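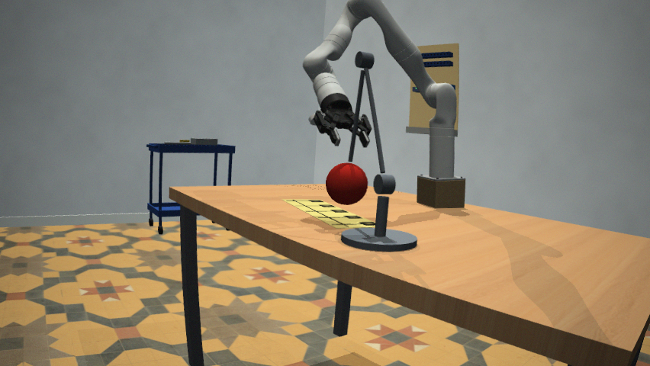 3.2 Reaction time and the counting error in the written records

The second group of mistakes concerns the timing itself. In the school laboratory, the period of a pendulum is usually found with a hand-held stopwatch, and the pupil has to decide when the swing begins and when it ends. This decision takes some time, and the time is not the same for each pupil or for each trial. Textbooks call this the reaction time error and they advise to measure many swings and to divide. The advice is correct, but we found that many pupils follow it without understanding which error becomes smaller by the division and which error does not.

Our material consists of 2,974 written records from four secondary schools. Two of the schools, Lostier and Brinkmann, are in the town of Zurkonau, and the other two are in villages near to it. One record means one page of a laboratory notebook, with a table of times, a calculated period and at least one sentence of comment. Pages without a comment were left out, as we could not judge the reasoning behind the numbers. All pages were read by two persons, and in the cases of disagreement the page was discussed until a common code was found. The coding scheme was developed by Declan Bickerstaff in an earlier part of the project and was changed only slightly for the present analysis.

The task was the same in all schools. Pupils received a pendulum standing on the table, as in Figure 2, and a worksheet which asked them to find the period for a length of 80 cm. They were free to choose how many swings they would time. The worksheet did not mention reaction time, and the teachers were asked not to mention it before the notebooks were collected. Some teachers told us later that they found this difficult, and in one class a hint was given to the whole group. The pages of this class are kept in the sample but they are marked, and we return to them in Section 3.4.

The most common choice in all schools was to time several swings together and to divide by their number. When pupils explained this choice, the explanations were of three kinds. In the first kind, the pupil says that the reaction time is shared between the swings. This is the explanation that we would like to see. In the second kind, the pupil says that the pendulum is "more regular" after some swings, and that a longer measurement is therefore better. In the third kind, the pupil says only that the average is always more exact than one value. The third kind is difficult to judge. It is not wrong, but it does not distinguish between one long measurement and several short ones, and for the reaction time these two are different procedures.

To make the difference clear, consider a pupil who times 30 swings in one run. The error at the start and the error at the end appear once each, and both are divided by 30. Another pupil times one swing, and repeats this 30 times with a new start and a new stop in each trial. The random part of the error also becomes smaller in the average, but more slowly, and any part which is the same in each trial remains as it was. If the pupil always presses the button too late at the start and in time at the end, for example, the average of all trials is still too short. We found very few notebooks where both procedures were compared in words. Where it happened, the pupil had often tried both of them by accident, after a misreading of the worksheet.

The counting error is a different matter. A pupil who says "one" at the moment of release has counted one swing too many at the end. The result is a period that is too short, and the relative size of the mistake depends on how many swings were timed. For a run of 30 swings it is small enough to be hidden between other causes, and the pupil has no reason to look for it. For a short run it is large, and here several pupils noticed that their value did not agree with the value of the neighbor group. Their comments then tell us something about how they search for a cause. Most of them first suspected the length of the string. They measured it again, sometimes to the knot and sometimes to the center of the bob, and they wrote the new length into the table even if the change was too small to explain the difference. Only later, and only in a part of the groups, did the suspicion fall on the counting.

This order of suspicion seems to us worth of attention. Pupils treat the apparatus as the place where errors live – their own actions come second. A similar order was seen in our interviews with teachers, who spoke a lot about bad clamps and stretched strings and much less about the counting. It may be that the language of the worksheets supports this view. The usual worksheet asks for "sources of error in the experiment", and a pupil can easily understand this as a question about the things on the table.

The position where the timing starts should also be mentioned here. The bob moves fastest at the lowest point, and a start at this point can be judged more sharply than a start at the turning point, where the bob is nearly at rest for a moment and the eye has no clear sign. Most pupils nevertheless started at the turning point. It was the point where they released the bob, so release and start became one action. A few pages from the Lostier school describe the other method, with a small paper mark placed behind the lowest point. The comments on these pages are longer than elsewhere and they use the word "moment" in a careful way, but we can not say whether the method led to the better comments or whether the more careful pupils chose the method.

One limit of the analysis must be named. A notebook page shows what a pupil decided to write, and a pupil who understood the reaction time error may simply not have written it down. The younger classes wrote short comments in general, and the codes for these classes are therefore less certain. We tried to reduce the problem by a short oral follow-up in the Brinkmann school in April, in which pupils were shown their own page and asked to explain the number of swings they had chosen. The answers agreed with the written codes in most cases. Where they did not agree, the oral explanation was usually the better one, so our results probably show the understanding of the pupils as somewhat lower than it is. The follow-up is treated in Section 4 together with the revised worksheet.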